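Mendel Shared Workshop Opens Its Home-Built Robot Arm to the Neighborhood

DRESTLOW, August 5, 2020 – After 206 evenings of sawing, wiring and a great deal of coffee, the members of the Mendel workshop are delighted to show off Pettigrew, the robot arm they built together at the long bench by the window. The parts came to 200 dollars, and eight members shared the cost between them. Visitors are warmly invited to come by in October, try the controls and ask as many questions as they like!

Plans and a parts list will be free to anyone who writes to the workshop desk.

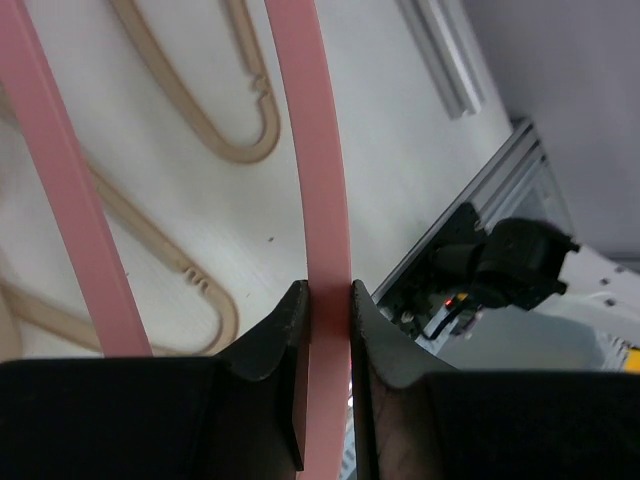 Pettigrew is learning to handle soft and bendy things, a job its builders find much more fun than stacking blocks. Thin, flat pieces are the favorite practice material these days, and the two black fingers close on a pink strip from either side, with the beige loops left lying on the white work surface for another turn.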